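배움마당 > 학교생활 > 전학과 입학
한 학기 중간에 전학하면 방과후 돌봄과 통학버스는 언제부터 쓸 수 있나요?
답변 3개 · 채택됨

전학 관련 글은 지역마다 절차가 조금씩 다르니, 최종 확인은 꼭 해당 학교 행정실에 하시기 바랍니다. 글에 아이의 이름이나 학년 반 번호는 적지 말아 주세요.

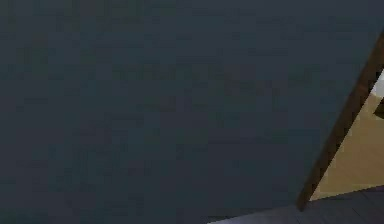
Leire Garrido
학부모 회원 · 리바스(Rivas) 지역

안녕하세요, 늘 읽기만 하다가 처음으로 글을 올려 봅니다. 글이 좀 길어질 것 같은데 미리 양해 부탁드려요. 저희가 6월에 이사를 하게 되어서 4학년 큰아이와 1학년 둘째가 같이 Poletura 초등학교로 옮기게 됐어요. 지금 다니는 학교는 한 학년에 두 반뿐인 아주 작은 학교라 선생님들이 아이들 이름을 다 아시는데, 새 학교는 전교생이 845명이라고 해서 저부터 긴장이 됩니다.

전학 서류 자체는 생각보다 금방 끝났어요. 재학증명서랑 새 주소 증명만 내면 된다고 하셔서 그날 바로 냈거든요. 문제는 그다음이에요. 방과후 돌봄은 학기 초에 신청을 받았고 지금은 대기자 명단만 받는다고 하시고, 통학버스는 학교가 아니라 Trudora라는 앱에서 따로 신청하라고 하시네요. 앱에 들어가 보니 학생 번호를 넣으라고 나오는데, 학생 번호는 첫 등교일에 준다고 하고요. 그러면 첫 주에는 버스를 못 타는 건지, 아니면 임시로 탈 수 있는 방법이 있는 건지 모르겠어요.

집에서 학교까지 걸어가면 어른 걸음으로 35분이 걸립니다. 큰아이는 씩씩해서 괜찮다고 하는데 둘째가 그 거리를 가방 메고 걷는 건 아무래도 무리일 것 같아요. 저는 아침 8시까지 출근이고 남편은 교대 근무라 아침에 집에 있는 날이 들쭉날쭉합니다. 할머니가 첫 주는 와 주신다고 하셨는데 운전을 안 하세요.

그래서 여쭤보고 싶은 건, 학기 중간에 옮긴 아이들도 돌봄 대기 순번이 빨리 오는 편인지, 버스는 첫날부터 타게 해 주는지, 그리고 혹시 학용품이나 체육복 같은 걸 미리 사 둬도 되는지예요. 체육복은 학교에서 Grostus라는 가게를 알려 주셨는데 학기 말이라 치수가 없을 수도 있다고 하셔서요. 비슷한 경험 있으신 분들의 이야기를 들려주시면 정말 감사하겠습니다. 두 아이를 동시에 옮기려니 머릿속이 온통 목록이네요.

답변

Esperanza Moya
학부모회 연락 담당 · 채택된 답변

Leire 님, 글 읽으면서 재작년의 제 모습이 떠올라서 커피 내려 놓고 앉아 답을 씁니다. 저도 학기 중간에 둘을 데리고 같은 학교로 옮겼어요. 걱정하시는 마음 너무 잘 알지요!

버스부터 말씀드릴게요. Trudora 앱에서 학생 번호 칸에 막히셨다고 했는데, 그 화면 맨 아래에 '전입 예정' 항목이 작게 있어요(저도 한참 못 찾았어요). 그걸 누르면 학생 번호 대신 전학 접수 번호를 넣을 수 있습니다. 접수 번호는 서류 내실 때 받은 확인증 오른쪽 위에 있고요. 그렇게 신청하면 임시 탑승권이 나오는데, 저희 때는 신청하고 나흘 뒤에 나왔어요. 그러니 첫 등교일보다 한 주쯤 앞서 넣으시면 마음이 편하실 거예요. 다만 노선에 자리가 남아 있어야 해요. 정류장은 집 앞이 아닐 수도 있는데, 저희는 700미터를 걸어가야 해서 처음엔 투덜거렸지만 같은 정류장에서 만난 아이들하고 금방 친해졌답니다.

돌봄 대기는 솔직히 해마다 달라요. 형제자매가 같이 신청하면 한 신청서로 묶어 달라고 꼭 말씀하세요. 따로 내면 순번도 따로 움직여서, 큰애만 되고 작은애는 안 되는 난감한 일이 생기기도 합니다. 저희는 3주를 기다렸고 그동안은 학교 도서실에서 하는 읽기 모임에 보냈어요. 이 모임은 오후 5시까지 하는데 대기자 명단이 따로 없고, 담임 선생님께 쪽지만 보내면 됩니다. 간식은 싸 보내셔야 하고, 견과류는 안 돼요.

그리고 부모 두 분 다 일하신다는 증명을 내면 순번에 반영이 됩니다. 남편분이 교대 근무시면 근무표도 같이 내 보세요. 행정실에서 먼저 달라고 하지는 않으시더라고요. 저는 그걸 모르고 있다가 나중에 냈는데, 내고 나서 순번이 꽤 앞당겨졌어요.
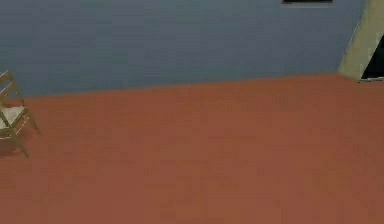
새 학교에 가면 숙제 방식도 달라지니까 그 이야기도 조금 보탤게요. Poletura는 숙제를 한 주 치로 한꺼번에 내주고 아이가 스스로 나눠서 하게 합니다. 매일 조금씩 받아 오던 아이들은 이게 제일 힘들대요. 저희 큰애도 첫 달에는 마지막 날 밤에 몰아서 하느라 눈물 바람이었어요. 그래서 아이랑 같이 큰 종이에 주간 계획표를 그려서 붙였는데, 저렇게 차분한 청회색 벽이면 노란 종이가 눈에 확 들어와서 아주 좋아요. 저희 집 벽은 꽃무늬라 종이가 통 안 보여서 결국 냉장고로 갔지만요. 계획표에는 숙제만 쓰지 마시고 체육 있는 날, 도서실 책 반납하는 날도 같이 써 주세요. 둘째는 아직 글씨가 서툴 테니 그림으로 그려도 되고요.

체육복은 미리 사지 마세요. Grostus에 치수가 없어도 학교 현관 옆에 물려주기 옷장이 있고, 학기 끝날 즈음에는 거기에 작은 치수가 많이 들어옵니다. 첫 두 주는 아무 운동복이나 입어도 선생님들이 뭐라 하지 않으세요. 학용품도 담임 선생님마다 목록이 달라요. 공책이 줄 공책인지 칸 공책인지까지 정해 주시는 분이 계셔서, 저는 미리 산 공책을 아직도 장보기 메모로 쓰고 있네요.

마지막으로, 큰 학교라고 너무 겁먹지 않으셨으면 해요. 쉬는 시간도 저학년과 고학년이 나눠서 쓰고, 전학 온 아이에게는 첫 주 동안 짝꿍 친구를 붙여 줘요. 둘째는 교실 문 앞까지 데려다줘도 되는지 담임 선생님께 미리 여쭤보시면 대개 며칠은 허락해 주신답니다. 힘내세요!

도토리엄마
일반 회원

저희는 버스 안 타서 버스는 잘 모르겠고 돌봄은 두 달 기다렸어요. 저희는 한 명이었는데도요. 윗분 말씀하신 읽기 모임은 올해는 4시 반에 끝난다고 들은 것 같으니 확인해 보세요.

리바스삼남매
우수 회원

윗분들이 잘 써 주셔서 비용 이야기만 조금 할게요. 돌봄비와 버스비는 중간에 들어가면 남은 주 수만큼만 계산됩니다. 그런데 고지서가 처음에 한 학기 금액으로 잘못 나오는 일이 있어요. 저는 작년에 세 아이 합쳐서 1,507유로가 찍힌 걸 보고 정말 의자에서 떨어질 뻔했습니다. 행정실에 전화하니 친절하게 고쳐 주셨고 바로 다음 달에 제대로 나왔어요. 그러니 고지서 받으시면 이체 전에 시작 날짜부터 꼭 보세요. 전화는 아침 10시쯤이 잘 받으시고, 등교 시간 직후에는 통화가 거의 안 됩니다.

그리고 아이들 마음 이야기도 하나만 할게요. 저희 막내는 새 학교에서 무슨 말을 해야 할지 모르겠다며 전날 밤에 잠을 못 잤어요. 그래서 좋아하는 놀이를 하나 정해 두고 그걸 같이 할래, 하고 물어보는 연습을 했답니다. 막내는 공놀이를 골랐고, 첫 쉬는 시간에 정말로 그렇게 물어봤대요. 큰아이라면 방과후 운동부도 한번 알아보세요. 농구부는 학기 중간에도 받아 주고, 돌봄 대기 중인 아이들도 들어갈 수 있습니다. 운동부가 있는 날은 늦은 버스가 따로 한 대 있는데 이건 Trudora에서 '오후 2차'라고 되어 있어요.
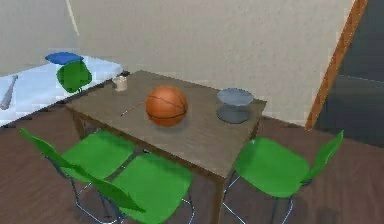 나무 탁자 위의 농구공과 연필, 작은 컵

Leire Garrido
작성자 댓글

세 분 모두 너무 감사합니다! '전입 예정' 항목 찾았어요. 정말 작게 있네요. 접수 번호로 방금 신청했고, 돌봄은 두 아이를 묶어서 다시 내려고 남편 근무표를 부탁해 두었습니다. 큰아이한테 농구부 이야기를 했더니 벌써 신청서 언제 쓰냐고 물어봐요. 임시 탑승권 나오면 며칠 걸렸는지 여기에 적어 둘게요.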